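Plorkley Mug Library - Frequently Asked Questions

What is the mug library?
We lend reusable mugs, plates and cutlery for events in Plorkley, Sindley and the villages between. It saves groups buying disposables for a fete or a wake.

How many mugs do you have?
We hold 400 mugs, packed in crates of 40. You can only borrow full crates. Plates are packed the same way, and cutlery comes in rolls.

How much does it cost?
Borrowing is free for charities and schools. Everyone else pays a small fee per crate, shown on the booking form. We took 1,369 bookings before the form moved online, so if you borrowed from us in the past you will need to register again.

Do I have to wash everything?
Yes. A normal dishwasher cycle is fine. If you wash by hand, use hot water and check inside the rim, where tea marks tend to stay. Let the mugs dry fully before they go back in the crate - damp mugs smell after a week or two.
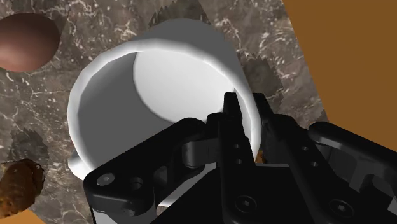 White mug, seen from above.

What if something gets broken?
Tell us when you return the crate. We expect the odd breakage and don't charge for the first two items. After that we ask for the cost of a replacement.

Where do I collect from?
The side door of Luik House, Asham Road. Collection is from 11 in the morning. A full crate is heavy, so bring a second person or a trolley.

How early should I book?
Two weeks is usually enough. November and the run-up to Christmas fill up well before that.

Can I donate my own mugs?
Only plain white ones, please. Odd sizes don't fit the crates.

Who do I contact?
Uldis Kazlauskienė handles bookings. Use the contact form and include your collection date.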